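How Sorting Works

Sorting means putting things into groups. Every group has a rule. A thing that fits the rule goes in. A thing that does not fit stays out. People sort mail, laundry, library books, seeds, and trash. Computers sort names and numbers. The steps are much the same each time.

What a Rule Is

A sorting rule is a question with a clear answer. "Is it a button?" is a clear rule. "Is it nice?" is a poor rule. Two people can look at the same button and give two different answers.

A good rule uses a property. A property is something you can check about an object. Color, length, weight, shape, and material are all properties. Some can be checked by looking. Others need a tool. Weight needs a scale. Length needs a ruler.

Groups and Containers

Each group needs its own place. The place can be a box, a shelf, a drawer, or a circle drawn on paper. If two groups share one place, they mix, and the work has to be done again.

The number of places depends on the rule. A yes-or-no rule needs two. A rule with three answers, such as small, medium, and large, needs three.

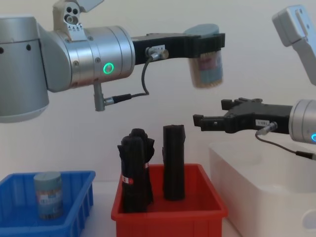
Sorting More Than Once

One rule is often not enough. Suppose a jar holds 100 buttons. The first rule is color. After the first pass there is a red group, a blue group, and a white group. The second rule is the number of holes. Each color group is now split into buttons with two holes and buttons with 4 holes. Three groups have become six.

This is called sorting by levels. The post office in the town of Tikham uses levels. Letters are first sorted by district, then by street, then by house number. A letter for 17 Ochoa Street goes into the district tray, then the Ochoa Street slot, then between the letters for number 15 and number 19.

Sorting and Ordering

These two words are close in meaning. In this article, sorting means making groups. Ordering means making a line, with a first item and a last item. The house numbers in Tikham are ordered. The districts are only sorted. No district has to come before another.

Words in a dictionary are ordered by their first letter. If the first letters match, the second letters are compared, and so on. "Map" comes before "mat" because P comes before T.

The Leftover Group

Some objects fit no group. A green button in the jar above would not be red, blue, or white. There are two ways to deal with it. One is to add a green group. The other is to keep a group named "other."

The "other" group should stay small. If it grows large, the rule needs to be changed. The seed library at Stonerar had 300 packets and sorted them by vegetable. So many flower packets landed in "other" that flowers were given a drawer of their own.

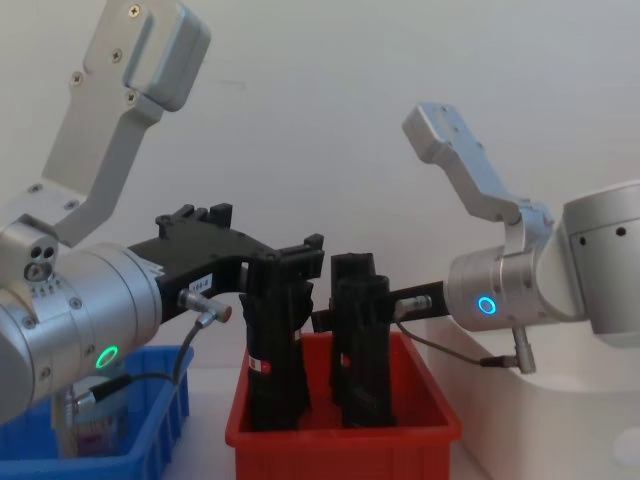 Try It

You need a handful of mixed objects, such as buttons, coins, and paper clips. You also need three bowls and a pencil.

1. Write one rule on a piece of paper. It must have three answers.
2. Label each bowl with one answer.
3. Place every object in a bowl. Put leftovers beside the bowls.
4. Pour everything back together and mix it.
5. Give the rule to another person and let them sort.
6. Compare the results. If an object landed in a different bowl, write the rule again with clearer words.

Words to Know

Property: something about an object that can be checked.
Rule: the question used to make groups.
Level: one round of sorting.
Order: a line with a first and a last item.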